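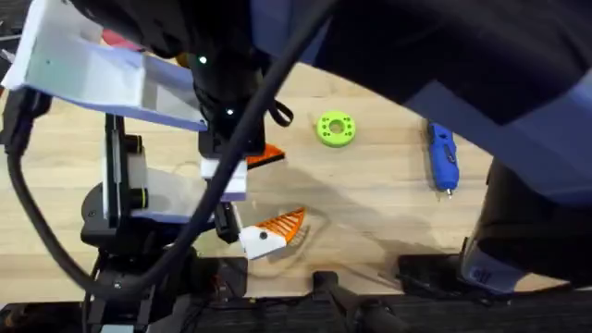
Two arms over the bench at Korletey, with the left gripper just above a thin plastic sheet.

December 29, 2022

I've been waiting ages to write about this one! The people at Korletey have finally put out their results on picking up thin, floppy things, and I think they're rather good. If you've ever tried to get a sheet of clear film off a flat table with your fingernails, you'll know why robots hate it (I hate it too).

Their method is called Damell. The arm used to look for the edge of the sheet and go straight for it, and with see-through plastic it mostly guessed wrong. With Damell it comes down low, brushes the sheet with a ribbed fingertip and feels for the little bit of drag before it tries to grip. If there's no drag it shifts over and has another go, up to six times, and then it gives up and moves on to the next object.

The team ran it on 44 different objects, mostly sheets and bags with some easier bits and bobs mixed in, and only three beat it completely. Two of those were cling film, which frankly beats me most evenings as well.

It's still slow, mind you. I watched one of their clips at normal speed and had time to butter my toast. They say the next version, Mamero, will let both arms share the job, one holding a corner down while the other lifts, and they're hoping to show it in February. I've asked if I can come along and they haven't said no yet, so I'll be packing my own roll of cling film.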